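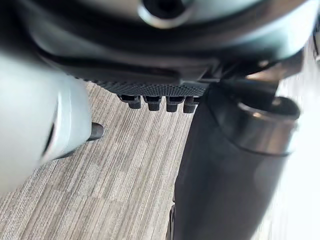 El presupuesto que Dretden puso sobre la mesa de Furtună en junio cabía en 2 páginas. Brazo, pinza, cámara de muñeca y una línea llamada «puesta en marcha», sin desglosar. Tamara Voicu, jefa de compras, la rodeó con bolígrafo rojo y preguntó qué incluía. Tardaron 17 días en contestarle.

La respuesta sumaba 11 partidas nuevas: dedos de repuesto, licencias, formación, un vallado que el comercial había descrito como opcional. El total subía un 60 por ciento.

«Me venden el brazo a precio de brazo y la pinza a precio de coche», dice Voicu. La oferta rival, de Dener, era más cara de entrada y traía los consumibles detallados, aunque el plazo de amortización daba por hecho un segundo turno que la empresa no tiene.

Emlyn Gwilliam, que asesora a talleres pequeños, pide siempre lo mismo: precio de la garra al tercer año, coste de la hora de técnico y quién paga la parada - por escrito. Pocos proveedores lo firman.

Furtună ha aplazado la compra hasta el próximo ejercicio. Dretden sigue llamando y ya ofrece un descuento, también sin desglosar.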